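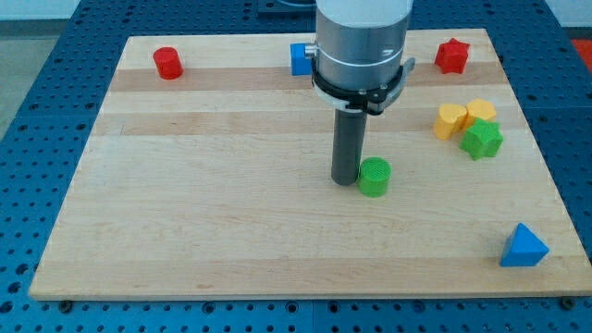
Page last changed: May, 16:40

Jovia starter kit, trial unit from Venstead. Board bolted down, rod clamped on, blocks out. The brochure promises pushing tasks "from the box in 2 hours." We are on afternoon two.

Rod tip is down beside the green cylinder — height offset 145, per the manual, which gives no units. I assumed mm.

Blocks are printed and pleasant. Software less so. Ask Kanthorpe whether theirs ever saved a calibration. No order yet.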